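How a Robot Hand Gets Its Checkup

By the Winditz Kids Science Desk
March

Your hands are amazing. They can squeeze a sponge, pick up one grain of rice and tie a shoelace, and you hardly think about it. Robots have to work a lot harder to do the same things, and so do the people who look after them!

At Lileck, the crew cares for a walking robot called Tedesco. Its hands get a full checkup every 4 weeks, and the checkup has 69 steps. (Brushing your teeth doesn't seem so long now, does it?)

First, the robot is switched off and a helper goes over the outside. Joints that bend have to stay clean. Even a crumb of grit can make a finger stiff, so out comes a soft brush, just like the ones painters use.

Next come the bolts. A bolt can wiggle loose when a robot moves all day, a bit like the screws on an old pair of glasses. The helper tests each one with a small wrench and stops as soon as it feels snug.

Robot hands have fingers, joints and bolts to look after:
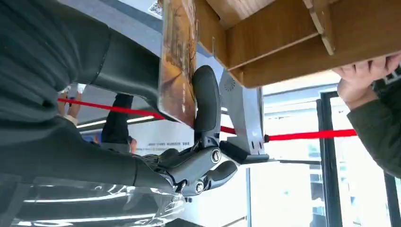
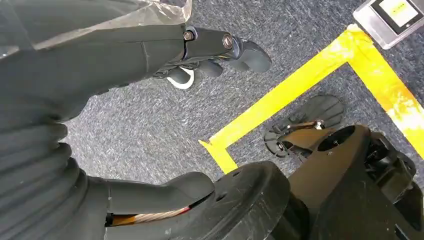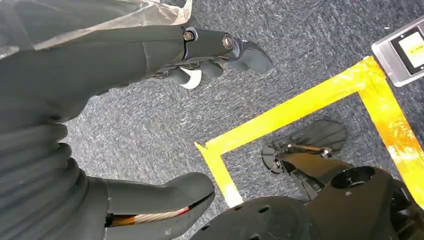 Then it's time for the wires. Wires carry power and messages, kind of like the nerves in your arm. The helper looks for cracks and worn spots, and bends the joint slowly by hand to make sure nothing gets pinched.

Now the fun part: power on! The fingers open and close, slow at first and then faster. The whole finger test takes around 2 minutes. If one finger lags behind the others, the helper writes it down and checks that joint again.

Want to try it yourself? Put on a thick winter glove and pick up a playing card from a table. Tricky, right? Now try it with only your thumb and one finger!

Comments

gurcombe_gran: We did the glove test at breakfast. I lost to a six-year-old.

bolts4ever: 69 steps!!! I want this job

Room 78: Our class wants to know if robots can have feet checkups too.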